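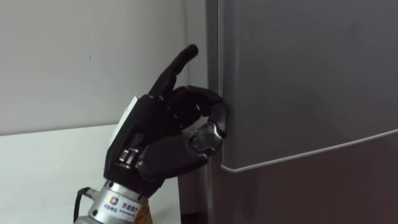 CLARKTON - Plerus today announced Soso, a program that lets trained operators teach household tasks to a robotic hand by remote control. The first set of tasks covers kitchen appliances, beginning with the refrigerator door.

Under the program, an operator guides the hand through each task while the system records the motion of the wrist and fingers. Plerus plans to collect 500 demonstrations by April, of which 182 are complete.

"A door handle is simple for a person, but many doors have no handle at all," said Chiamaka Ekpo, director of the program. "The operator has to find the edge with a finger and pull at the right angle. We want the robot to learn from that."

Training for operators takes two days and is led by Quang Lương at the company's Clarkton site. Each recording is reviewed before it is added to the set.

Research groups that wish to request access may write to Satish Dubey, Partner Relations, Plerus.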